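**Winter knit swap - what's happening, what we need**

23rd January and already behind on this, sorry. Quick one from the Rilstead newsletter desk before the post goes.

Swap is on for February. Same hall, side door, not the front. Drop-off opens at 2, tables open at 4, packed up by 8. Bring up to eight pieces each. Knitwear only this time - coats had their turn in the fall and we still have a rail of them.
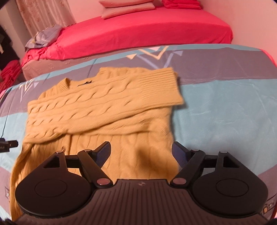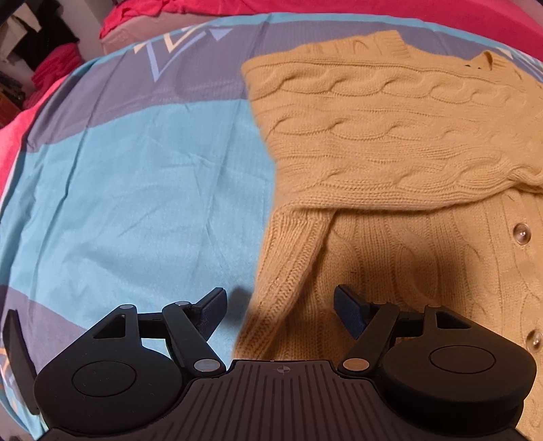
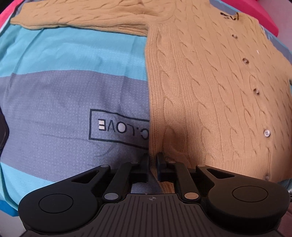 Now the main thing, which is moths. Last year's swap went fine on the night and then the emails started. Holes in things that had no holes when they were handed in. We can't prove where it came from and aren't going to try, but this year every wool piece gets frozen before it comes anywhere near the tables. Bag it, squeeze the air out, two weeks in a proper freezer, then let it come back to room temperature in the bag before you open it. Cable knits are the worst to check, all those thick twists with plenty of places for a larva to sit, so run a thumb down each side of every cable, and spread the thing flat on the bed with a sleeve laid out across to do it. Don't check over your knee. Look hard at cuffs and ribbing. If you find grit that looks like sand in the same color as the yarn, that's not sand.

Acrylic doesn't need freezing. Blends do. If the label's gone and you're not sure, treat it as wool.

No room in the freezer? Grorell have said they'll take bags in the walk-in at the back of the Bolach Road shop, free, as long as everything is sealed and has your name on it in marker. Not pen, pen comes off in there. They can't take anything in the last week, so get it to them early.

Mending. The Zawadzka workroom is lending us a darning table again and a decent lamp. Small holes done while you wait, elbows and bigger stuff by arrangement. They're short of yarn in the warm shades - mustard, camel, rust - so if you have ends of balls sitting in a drawer please send them in with your drop-off. Navy and black they have plenty of, no more navy.

Tokens work as before. One piece in, one token, one piece out. Handknits count as two, and yes that includes the ones with wonky necklines. Kids' sizes are separate and don't need tokens at all, just take what fits.

A few people asked about washing. Please do, and dry it properly. Damp wool in a sealed bag is its own problem. Skip the scented stuff, we had complaints. Lavendar bags are nice but they don't kill anything, so don't count them as treatment.

Leftovers go to the Rilstead winter store, same as always. Last year that came to 1,163 pieces over the whole season, so the shelves are pretty full and we will be pickier about what goes over. Felted, badly pilled or holed past mending goes for stuffing.

Still need: clothes rails, full length mirrors, safety pins, a second kettle. Reply to this email or leave a note at the side door. Parking is on the street only, the yard's being dug up.

Next issue has the seed list, which shoudl have been in this one.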